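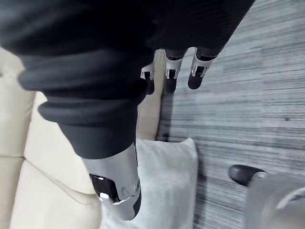 Thick charcoal gray fabric with a rolled cuff

Hi Tormod, quick February update on Brellow! Your money went on the dark knit first (843 of the 2,254 so far), and I'm so glad we held out for the thicker stuff – it's soft and it bunches up into big rounded folds, just what Jabari wanted for the sleeves.

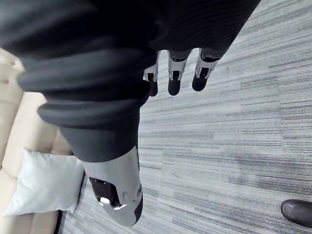
The lighter yarn is still on order, and Jabari wants another go at the cuff pattern before we cut any more. I'll send you the receipts once the last invoice from Sturkeck comes in.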